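The Farkeritz crayfish is a freshwater crayfish that has become invasive in streams around Jolville. It grows to about 70 millimeters and feeds on plants, snails and fish eggs. 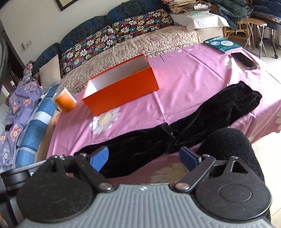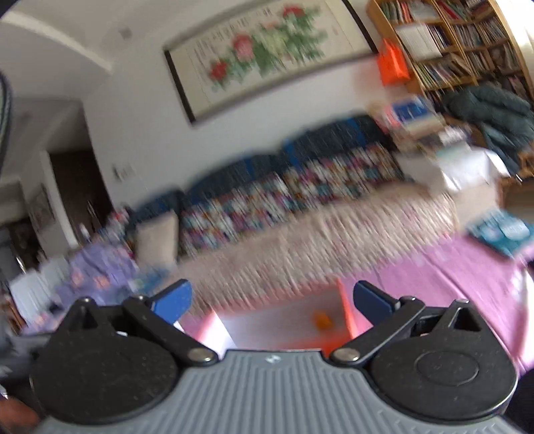 Control work on Boersma Creek began in February with 27 baited traps – all checked by hand. Adults dig into soft banks, which then wash out. Young animals are harder to find, as they hide under stones. Smaller ones can be lifted out with a gripping tool. Boats and boots should be dried before they are moved to Seditness Lake.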